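Stako Wide Storage Tub, white

Stako calls this tub "the last one you'll buy", and I'd take that with a grain of salt. It's a wide, see-through white plastic tub with a glossy rim, meant for the bench or under the sink. The maker rates it for 2000 openings of the lid, a figure I can't check and doubt anyone has.

It holds 8 litres. Sponges, cloths and spare soap go in without a fight.
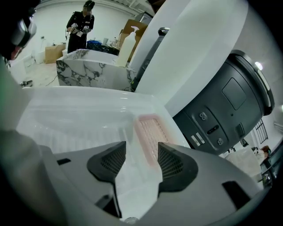

Solomiia Kovalchuk wrote in to say hers has gone a bit cloudy from the dishwasher, and that she wouldn't pay full price again for what is, to her mind, a plain tub with a nice edge.

Hand wash, then, whatever the label claims. The Lonell tub costs less and comes in one colour, grey. The Vrabec has a better lid but takes up more of the bench.

Lid sold separately. Back in stock in May.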